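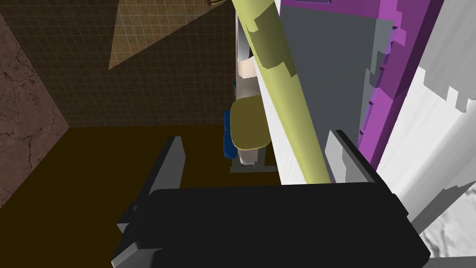
## Can it mop yet?

Every August, when the new crop of home robot videos starts going around, a few of you write in to ask whether it's finally time to sell the vacuum. We love these letters (keep them coming!) and we've tried to give the question a proper look this year, with a good deal of coffee and more arguing than we'd planned on.

The short answer is not yet, though it's a friendlier "not yet" than the one we gave last summer. Gedside has been running its two-fingered arm through 223 household chores in simulation, everything from picking up a sponge to moving a chair out of the way, and they were kind enough to share the results with us. The arm got all the way through 109 of them. Putting a cup on a shelf went beautifully. Anything with a long handle was another story, and if you've ever watched a small child try to sweep a kitchen you'll have some idea of how the broom runs went, with the far end wandering off and knocking into things while the near end stayed politely where it was.

What surprised us most was how much the room matters. The Gedside team changes the walls, the floors and the lighting from one practice room to the next, sometimes into color schemes we wouldn't wish on anybody's bathroom, so that the arm doesn't get too attached to one particular set of tiles. A chore it could manage in a bright, plain room could fall apart in a dim one with a busy wall. Our own basement would finish it off, I'm afraid.

On the shop floor things are further along. Rerkach has 17 arms sorting parts at its Katayama plant, and the folks there tell us they handle 2,000 bins between one service and the next, mostly without fuss. Of course, the bins are all the same size and they always arrive in the same spot, and I can't say that of a single sock in my house.

Oritz is hoping to try a cleaning arm in real apartments next spring, starting with wiping counters and leaving the floors for later. We've asked to come along and watch. Until then, hang on to your mop, and if you have a chore you'd like us to put to the engineers, write it on the back of your renewal card and we'll pass it on.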